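The Arm That Let Go

A small fault at a kitchen robotics workshop, and the long search for a tired cable
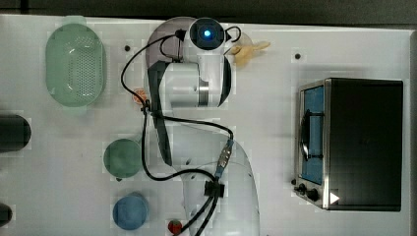 The first time it happened, the people in the Brorside workshop thought it was the software. The arm had picked up a toy fruit, carried it halfway to a container, and then it stopped holding itself. The joints went soft. The elbow came down on the table with a sound that Padmavathi Shenoy describes as "like somebody dropping a full cooking pot."

Nothing was broken. She lifted the arm by hand, started it again, and it worked for the rest of the afternoon. The entry she wrote in the log was one line long. She is a little ashamed of that line now.

Shenoy leads the test work at Ruvlow, a small company that tries to teach robot arms simple kitchen tasks: put this in the colander, open the oven door, take that out again. The tasks look easy, and a child of four would find them boring. For the arm each one has to be repeated many times, with the objects moved a little between the runs. By July the team had written down 3,524 runs on this one table.

The second drop came 8 days after the first. This time the arm was reaching toward the toaster oven, and it fell close to the handle. The oven was not plugged in; in that period they used it only for practice with the door. But Shenoy's colleagues had already asked her when they could begin with real heat, and she had nearly said yes.

"I went home and I could not eat," she told me. "I was thinking about the same fall with a hot oven and somebody's hand near the door."

Everybody had a theory. One engineer was sure that the motor in the elbow got too warm. Another blamed a new version of the control program, which they call Bakke, and they spent most of a week going back to the old one. The arm fell with the old one too. They changed the power supply. They bought a better emergency stop button, which was a good thing to buy, but it had no connection with the problem.

The answer was in the cables. On this arm they run on the outside, in loops, so that the joints can turn freely. When the arm reached far out and the wrist turned at the same time, one loop became tight and pulled on a connector. The pull was very small. It lasted less than a second. But inside the connector one pin had become loose, and when it lost contact, the joints lost their power together.

Shenoy found it in a way that she calls not scientific. She switched the arm on, put it in a safe position, and moved each cable slowly with a wooden spoon. At the third connector the arm went down.

It took one evening to fix the fault and much longer to fix everything around it. The cables now have more slack, and they are held with soft ties at 3 places, so a pull cannot arrive at a connector. Each connector is replaced after 500 hours of work, also when it looks perfect. And the control program, in the version they named Sisley, watches the voltage and moves the arm to a low resting position at the first sign of trouble -- before it can fall from high up.

The rule about people changed also. In the old days you could reach in and move an object while the arm was waiting. Today you press the stop first, every time, and the arm must be resting on its support. Some of the younger staff find this slow. Shenoy agrees that it is slow.

What still bothers her is the log. After the second drop she read all of it from the beginning, and she found four short notes by different people: "arm paused," "restarted, fine," "strange noise, continued," and her own. Each person had seen one small thing and gone back to work.

The log form has a new box now. It asks what the arm was doing in the last second before the fault, and you cannot save the page if the box is empty. On 8/19/20 the team plugged in the oven for the first time. Shenoy stood next to the stop button with her hand on it for the whole session, and she did not sit down for lunch until the plug was out again.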